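Bravis 两指夹爪套件 常见问题

适用范围:Bravis 夹爪套件及随附的仿真软件包。下单、安装和售后方面的问题都归在这一页,更新日期为2019年8月27日。

订购与交付

套件里包括什么?
夹爪本体一台,平行手指一对,转接法兰一块,控制线一根,电源一个,以及仿真软件包的下载授权。机械臂不在套件内,需要另行准备。

能不能只买仿真软件包?
可以。软件包单独授权,按工位计算。以后加购硬件时,原来的授权继续有效,不用重新激活。

价格是多少?
标准套件每套1669欧元,不含税和运费。学校和培训机构一次订购5套以上,请写信给 Tyyne Sjöberg 索取报价。

多久能发货?
现货从 Clitthorpe 仓库发出,一般在5个工作日内。需要定制法兰的订单,请先确认孔位图,图纸确认之后才开始排期。

可以退货吗?
收到后19天内可以退,配件须齐全,法兰不能有加工痕迹。软件授权一经激活不退。

仿真软件包

仿真软件包是做什么用的?
用来在接触实物之前检查抓取姿态、手指开度和行进路线。模型的外形尺寸与实物一致,手指开合由同一套指令控制,写好的程序可以直接下载到控制器。

手部视角怎么打开?
在“视图”菜单里选“手部”。视点固定在夹爪后上方,跟着夹爪一起移动,适合检查对位。要看整台机械臂,请切回“全局”。
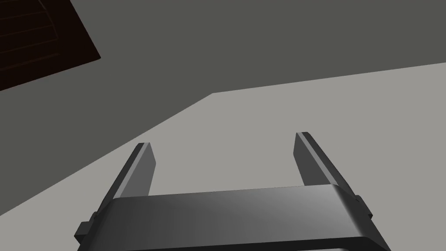 Ehsan Chaudhry 来信说,他在仿真里调好的开度,放到实机上总要再收一点才夹得稳,问是不是模型有误差。他用的是软质指垫,而仿真默认不带指垫。

遇到这种情况,请在“手指”设置里填入指垫厚度,左右两侧分别填写。改完以后重新生成路径,旧路径不会自动更新。指垫压缩量目前不参与计算,软垫用户仍需在实机上微调一次。

可以导入自己的工件和工作台吗?
可以,支持 STL 和 STEP 两种格式。单个模型建议不超过2000个面,面数太多时碰撞检查会明显变慢。导入后先核对单位,最常见的错误是把英寸当成毫米。

仿真里夹爪穿过了工件,怎么回事?
导入的模型默认只作显示用。选中工件,勾选“参与碰撞”,再运行一次。如果仍然穿过,请检查模型是否封闭,有破面的模型不能参加碰撞计算。

画面很卡怎么办?
先关闭阴影和反射,再降低窗口分辨率。这两项只影响显示,不影响计算结果。没有独立显卡的电脑也能运行,但不建议同时打开两个视图。

安装与使用

可以装在哪些机械臂上?
标准法兰适配 Janard 的小型臂。Cruzado 系列需要换转接板,订购时请在备注里写明型号。其他品牌请把法兰图纸发来,由 Uthai Tanasarn 核对后答复。

接线要注意什么?
先断电,再插控制线。插头有方向,插不进去时不要用力。通电后指示灯变绿表示自检通过,一直闪红灯请查看手册第四章。

第一次运行前要不要校准?
要。移开手指之间的物品,在软件里点“校准”,手指会完全张开,再完全闭合一次。期间手不要伸进夹爪行程。更换手指或指垫后需要重新校准。

手指可以自己做吗?
可以,安装孔位图在下载页。自制手指的重量要在软件里登记,否则加减速参数不准。因自制手指造成的损坏不在保修之内。

突然断电,工件会掉吗?
夹爪带自锁,断电后保持原位。恢复供电后不会自动动作,要在软件里确认一次才能继续。

保修与支持

保修多长时间?
夹爪本体两年,指垫和线缆属于易耗件,保修半年。保修期从签收当天算起。

报修需要提供什么?
序列号、软件版本、故障时的日志文件。日志在“帮助”菜单下导出。缺少日志的报修单也会受理,只是处理时间会长一些。

软件更新收费吗?
同一大版本内的更新免费。下一次更新计划在11月,会加入指垫压缩量的计算,现有用户可以直接升级。

有中文手册吗?
安装手册和快速入门已有中文版,编程参考目前只有英文版。手册里的错误请告诉 Silvia Michalík,并注明页码和手册版本。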